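Handout 6: Perception on cluttered tables

Florby lab section, Saturday group. Bring last week's segmentation code, working or otherwise.

So far our perception stack has dealt with boxes. Boxes are polite. They have edges, they sit where you left them, and the Nisance segmenter gives each one a tidy mask. This week we give it wire.

Why wire is hard

1. A strand is a few pixels wide, so depth at its edge is mostly a guess.
2. Strands cross. A mask has no opinion on which one is on top.
3. A translucent container lets color through its walls, and the segmenter will cheerfully report wire on both sides of the plastic.

The usual fix is to stop asking for objects and ask for grasp regions. Treat the heap as one blob, score 30 candidate grasps, and throw away any whose approach path hits the container rim. The planner then gets 645 ms to find a path for both arms. If it runs over, the arms hold still - dull, but cheaper than the alternative.

Two arms, one table

Each arm plans against a collision model of the other. Cables are not in that model. Yes, the arms have cables. Pad the forearm shapes by 30 mm and keep the wrist rotation modest.

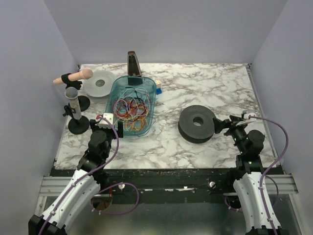
Fig. 2. Two-arm cell with a bin of tangled wire; one gripper at the bin corner, the other at the dark spool.

Before you run anything, label Fig. 2 by hand: rigid, flexible, see-through. Some items earn more than one label. Then compare with the Nisance output and write down every disagreement, including those where you were wrong.

Reading: Manríquez planner notes, section on time limits. Skip the appendix, which describes a version we don't have.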